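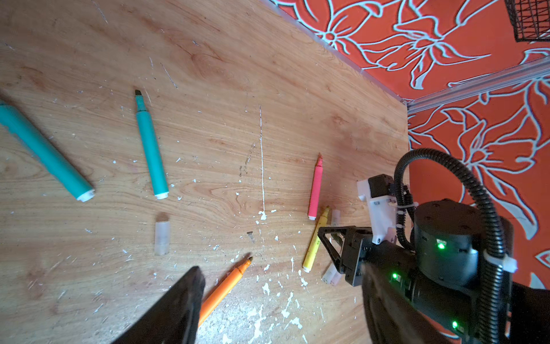

메르코 작업대. 청록, 분홍, 노랑, 주황 마커와 반투명 뚜껑.

메르코(Merko) 소개

메르코는 쓰던 마커와 필기구를 받아 분류하고, 뚜껑을 맞추고, 다시 쓸 수 있는 것을 색깔별로 묶어 내보내는 작은 회사입니다. 문을 연 지 7년이 되었습니다. 처음에는 미술학원 한 곳에서 나온 상자를 정리해 주는 일로 시작했고, 지금은 학교와 공부방, 방문 미술 교실의 물건을 주로 받습니다.

저희가 하는 일의 절반은 뚜껑입니다. 마커는 잉크가 떨어져서 버려지기도 하지만 뚜껑을 잃어버려서 버려지는 경우가 많습니다. 몸통은 멀쩡한데 뚜껑이 없거나, 다른 굵기의 뚜껑이 억지로 끼워져 있습니다. 들어온 물건은 먼저 나무 작업대 위에 펼쳐 놓고 몸통과 뚜껑을 따로 봅니다. 투명한 뚜껑은 나뭇결 위에서 눈에 잘 띄지 않아 손으로 한 번 더 쓸어 봅니다.

작업대 상판은 바꾸지 않고 씁니다. 흰 페인트가 튄 자국과 잔 흠집이 많지만 평평하고, 마커를 굴려 보기에 알맞습니다. 방문하신 분들이 새 상판을 권하시는데 당분간 계획이 없습니다. 연필이나 줄자처럼 마커가 아닌 것도 상자에 섞여 들어오며, 이런 물건은 따로 모았다가 보내신 곳에 돌려드립니다.

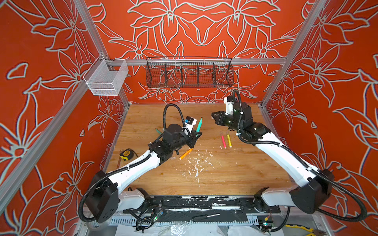
분류 순서

접수한 상자에는 보내신 곳과 날짜를 적은 종이를 붙입니다. 그다음 굵은 마커, 가는 마커, 형광펜을 나눕니다. 색은 그 뒤에 나눕니다. 예전에는 색부터 나누었는데 굵기가 섞이면 뚜껑을 맞출 때 손이 두 번 가서 순서를 바꾸었습니다.

촉은 종이에 짧은 선을 그어 확인합니다. 선이 끊기는 마커는 촉을 아래로 세워 하루 두고 다시 그어 봅니다. 그래도 나오지 않으면 몸통은 버리고 뚜껑만 남깁니다. 촉이 눌려 벌어졌어도 색이 고르게 나오면 넓은 면을 칠하는 용도로 따로 묶습니다. 이 묶음은 유치원에서 자주 찾으십니다.

맞는 뚜껑이 없는 마커는 종이띠로 표시해 두고, 다음 상자를 열 때 다시 대 봅니다. 반대로 짝이 없는 뚜껑도 버리지 않습니다.
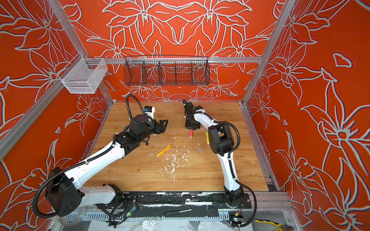 작업실과 수납

작업실 벽은 주황빛 도는 붉은 바탕에 흰 선으로 백합 무늬를 그린 판입니다. 색을 보는 일에 방해가 되지 않느냐는 질문을 종종 받습니다. 색은 벽이 아닌 흰 종이 위에서 확인하므로 지장은 없고, 저희는 이 무늬를 좋아합니다.

뒷벽 가로대에는 칸이 나뉜 검은 철망 바구니가 걸려 있습니다. 칸마다 색을 정해 두고 씁니다. 왼쪽 기둥의 흰 철망 바구니는 크기가 다른 것을 잠시 담아 둘 때 씁니다. 하루 일이 끝나면 바구니를 비우고 상판 위의 물건을 제자리로 옮긴 뒤 마른 솔로 쓸어 냅니다. 작은 나사 같은 것이 마커 끝에 끼는 일이 있어서 이 청소는 빼놓지 않습니다.

묶음과 배송

정리가 끝난 마커는 두 가지로 나갑니다. 벨라(Bela)는 색을 고루 넣은 묶음이고, 티아기(Tyagi)는 한 가지 색만 모은 묶음입니다. 포스터 수업처럼 같은 색이 많이 필요하면 티아기가 편합니다. 벨라에는 뚜껑 색이 몸통과 다른 마커가 들어갈 수 있습니다. 쓰는 데는 문제가 없지만 싫으시면 주문할 때 적어 주십시오.

한 번에 보내실 수 있는 양은 마커 400자루까지입니다. 100자루가 넘으면 상자를 둘로 나누어 주시는 편이 좋습니다. 유성 잉크가 새는 것은 비닐에 따로 싸 주십시오. 물감과 풀은 받지 않습니다.

워킬우드(Warkilwood) 접수처는 11월에 문을 엽니다. 그 전까지는 택배로만 받습니다. 정리 수업은 한 번에 6명까지 신청할 수 있고, 마커를 직접 가져오셔도 됩니다.

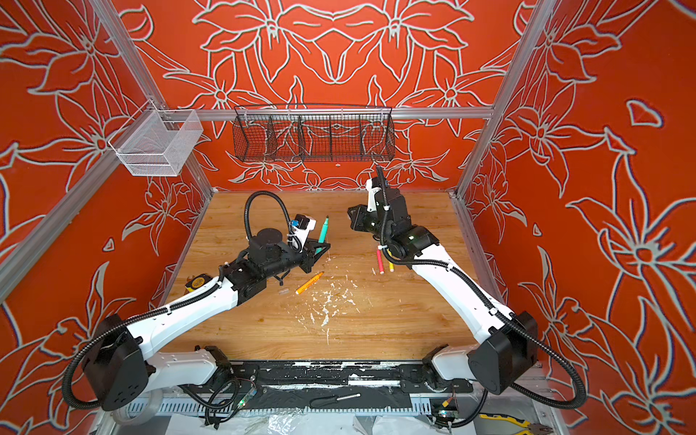
댓글

익명 | 2/20/19
저희 교실은 뚜껑만 한 봉지 가득 남아 있는데 뚜껑만 보내도 받아 주시나요? 굵은 마커용이 대부분이고 청록색 마커는 늘 제일 먼저 없어집니다.

메르코
네, 뚜껑만 보내셔도 됩니다. 굵기를 나누지 않으셔도 괜찮습니다.

방문자
벨라 묶음 받아서 잘 쓰고 있습니다. 노란색이 두 자루였으면 좋겠어요. 아이들이 노란색 위에 진한 색을 겹쳐 칠해서 촉이 금방 탁해집니다.

방문자
촉이 탁해진 노란색은 연습장에 계속 그으면 어느 정도 돌아와요. 저는 그렇게 씁니다.

이 사이트는 방문 기록 확인을 위해 쿠키를 사용합니다. 계속 이용하시면 쿠키 사용에 동의하는 것으로 봅니다. 동의 | 설정 변경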